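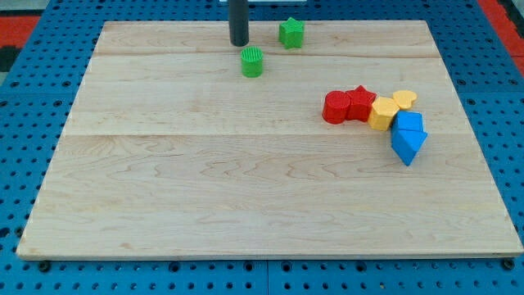
About Rodell Planners

Rodell makes paper planners for people who already own four planners. We know who you are because we were you, and we still have the other four in a drawer.

The company started one October at a kitchen table in Povotow, after one of us arrived 61 minutes early to a dentist appointment and used the time to draw up a better calendar on the back of a magazine. The dentist ran late anyway. The calendar had two features we have never dropped: a column for what you meant to do and a column for what you did. The second column is narrower. Customers write in to ask why, usually after their first week with it.

We are still small. There are 5 of us, in two rooms above the Tuominen bakery, which means that everyone's afternoon schedule bends toward the cinnamon rolls coming out at three. We tried planning around this and gave up. The weekly meeting is now at three.

What we make

The Tonimska is our daily planner and the one most people have heard of, if they've heard of any. It runs from 5 a.m. to midnight in half-hour blocks. We were asked to start it at 4 a.m. and declined on moral grounds. Every page has a box at the bottom labeled "Moved to tomorrow," and on Fridays the box is bigger.

The Tonimska Weekly is for people who find the daily one bossy. It has the same paper and the same cover but a good deal more white space, and it won't ask what you had for lunch.

The Slack Pad is a plain notepad with 300 sheets and no lines, times or boxes. We made it as a joke for our own office and it outsold the Weekly in its first year, a fact we are handling well.

How we work

Orders placed by noon go out the same day. We are strict about this, possibly to an unpleasant degree. If your package is late, write to us and somebody here will take it personally.

We don't make an app. We get asked a lot, mostly by people holding a phone. There are plenty of good ones out there, and several of us use them to remember where we left our planners.

We don't do time management workshops either. We ran one, it went over by forty minutes, and we'd like to leave it there.

Visiting

The Povotow office is open to the public on weekday mornings. You can flip through every planner we sell, try a pen on the sample paper and pick up seconds with slightly crooked covers at half price. No appointment needed, though most of our customers make one, and then call to confirm it.

Street parking is free for two hours. You probably already looked that up.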